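I drove four hours to watch a preseason friendly and I'd do it again tomorrow. That's where my head is in July, when the real games are still weeks off and any sane person is at the lake.

The game was Grudier against Hesolik, second division against third, on a field with one proper stand and a grass bank behind the far goal. I counted the crowd off the turnstile board at halftime: 300. Three hundred people on a warm evening for a game that counts for nothing! I sat on the bank with a paper tray of fries and was as happy as I've been since the playoffs.

Grudier have a new left winger, and he's the reason I went. He's on loan, he's quick, and he does that thing I love where he stops dead with the ball and makes the fullback decide first. In the first half he did it over and over. Twice he got to the end line and cut it back, and twice there was no one in white within ten yards of the penalty spot. That's a preseason thing, I think. The midfield runners looked heavy (they'd trained that morning, according to the man selling programs) and they'll get there.

Hesolik scored first, from a corner, with half of Grudier's back line marking the same guy. It's the goal they gave up all last spring. I groaned out loud on a grass bank, alone, about a friendly.
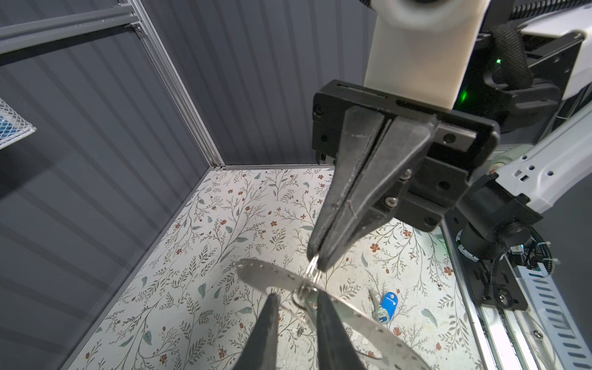

A woman a couple of spots along the bank leaned over and told me it wasn't the marking at all, it was the keeper, who should have come for it and never does. She'd seen the same goal in the cup game at Kivis, she said, and if they start the season with him in goal they'll be in the bottom half by fall. I said he'd saved us plenty of points. She said he'd saved the points he'd put in danger. We went back and forth like that until the second half was well under way, and I still think she's too hard on him, but I did start watching his feet on every cross, and yes, okay, they stay planted.

The second half was much better. The coach changed nearly everybody, the way they all do in these games, and pushed the right back up so high he was basically a second winger. It gave the whole thing some width and suddenly there was room in the middle. The equalizer came from exactly that: switch of play, early cross, header at the near post. Lovely goal. Then came the bit I'd driven for. Our loan winger, moved over to the right by now, got the ball at the corner of the box, stopped dead, waited, waited some more, and curled it inside the far post with his weaker foot. The grass bank went nuts. I lost several fries.

It finished 2-1, and the last stretch was mostly substitutes kicking each other in a friendly way. A kid wearing number 16 came on for Grudier with a few minutes left and put in a tackle that would have been a yellow in October. I have no idea who he is - the team sheet stopped at 15 - but I'd like to see more of him.

I know what these games are worth. Last summer we looked fantastic in July and then didn't win until the leaves were down. Still, I'd rather go in with a winger who scares people than without one, and the shape after halftime looked like something they'd worked on.

Next up is Michalski at home, 4 p.m. kickoff, which means I can take the early bus and leave the car alone for once. They press like crazy, so we'll find out fast whether that high right back is a plan or just a summer idea. I'm bringing a blanket for the bank and buying two trays of fries.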